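Trays, Teapots and the Good Cups: Looking After the Serving Things

December 12, 2021

It's the time of year when every tray in the house gets called up for duty, and I thought I'd put down a few notes on keeping serving ware in decent shape. I ran the tea counter at the hall in Skomville for 11 years, and on the busy afternoons we'd put out tea for 65 people (more if it rained). You learn a fair bit about trays that way, mostly by drying them.

Start with the round non-slip kind, the ones with a raised rim. They're wonderful for carrying but the same surface that holds a cup steady also holds on to sugar, crumbs and the sticky ring from the honey jar. A quick swipe with a damp cloth moves it all about. What you want is a soft nail brush, warm water and a small squirt of dish soap, going round in circles and finishing up under the rim, where the grime likes to settle into a dark line you won't notice until it comes off on your sleeve. Rinse, shake, and stand them on edge to dry. Please don't stack them damp! I did it one September and the whole cupboard smelled like an old lunch box until we got the windows open.

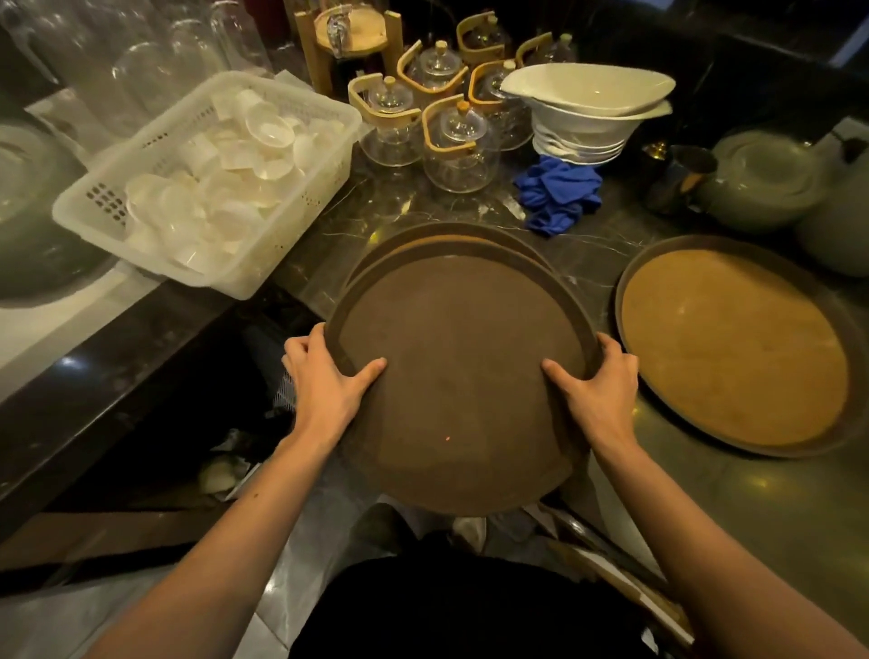

Cork wants gentler treatment altogether. Never soak it, and keep it out of the dishwasher, even if your neighbour swears hers has been through a dozen times. Wring your cloth out well, wipe, and leave the piece somewhere airy. A tray with a cork-like centre, such as the tan one lying to the right of the two brown ones, I'd treat as cork whether or not I was sure of it, and the cork-topped lids on the glass teapots get the same care. For tea stains I make a paste of baking soda and water, dab it on with a fingertip, leave it five minutes and wipe it away. It won't take out an old stain completely, but it softens the colour and gets rid of the smell.

Glass teapots are easier than they look. For the brown film inside, drop in a spoonful of citric acid, fill with warm water and go and do something else for half an hour. If the handle is wood, hold the pot by it while you wash the rest — and dry the wood straight away. A dab of food-safe mineral oil every couple of months keeps it from going grey and fuzzy. The tin of Fostura oil I bought in Grilport cost me 19 dollars and I'm still on it three years later.

Small cups travel best in a plastic basket with holes in the sides, so any last drips can find their way out. Line the bottom with a tea towel if you're going any distance.

As for bowls, oval ones never sit as neatly as round ones, so keep the pile low and slip a folded cloth between every few.

One more thing, about marble counters. Slide nothing. Lift the tray, wipe underneath, and mop up lemon juice the minute you see it.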